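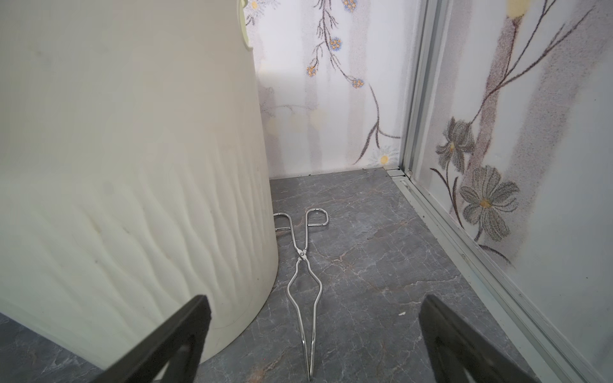
Figure 2. Container with ridged lower wall, standing on the floor.

Section 8: Setting Up Indoor Storage for Dry Pet Food

8.1 Choosing a location

Select a place that stays cool and dry throughout the year. Pantries and interior closets are suitable. Do not store dry food beside a water heater, clothes dryer or exterior door. Garages may be used only in mild weather.

Note: Residents of Seltbridge Apartments should consult the house rules before placing any container in a shared hallway.

8.2 Preparing the container

1. Wash the inside of the container and the lid with warm water and mild dish soap.
2. Rinse both parts twice. Soap residue may affect the taste of the food.
3. Dry with a clean towel, then leave the container open overnight.
4. Check the inside for cracks. A cracked container must not be used for food.

Caution: Do not use bleach or scented cleaners. Strong odors can remain in the container after rinsing, and many animals will refuse food that has been kept in it.

8.3 Filling

1. Confirm that the food to be stored does not exceed the capacity of the container. The large size in the Rekance range holds nearly 13 pounds.
2. Cut the product code and the "best by" date from the bag and tape them to the back of the container. This information will be needed in the event of a recall.
3. Place the food in the container. Where possible, keep it in its original bag and fold the top down firmly.
4. Leave 2 inches of clear space below the lid.
5. Close the lid and press along the full edge.

Caution: Never add new food on top of old food. Oils from the earlier supply may spoil and affect the fresh supply. Empty and wash the container first, as described in 8.2.

8.4 Routine care

Use the scoop supplied with the Jinden accessory kit, or any clean, dry cup. Do not leave the scoop in the food. Wipe the outside of the container as needed with a damp cloth, and sweep the floor beneath it when it is moved.

If insects are found, discard all of the food in an outdoor trash bin and inspect nearby shelves before refilling. For scoop sizes and daily portions, refer to Section 9.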